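Desk automation at Traltitau

Desk automation is what we at Traltitau call handing the small, repeated office jobs to a machine: picking things up, setting them down, squaring up a workspace. I've worked alongside it since December, so take this entry as one user's view. The first job list, drawn up by Konrad Imhof, had 12 tasks on it and most of them were dull - which was fine by me!

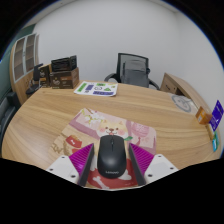

What changed most was my day. I do less fetching and a lot more checking, and three of us now share the job of teaching new tasks (I like that part best). Pay stayed the same. Some coworkers miss the walking around, and I kind of do too.

See also: Benel, Leltus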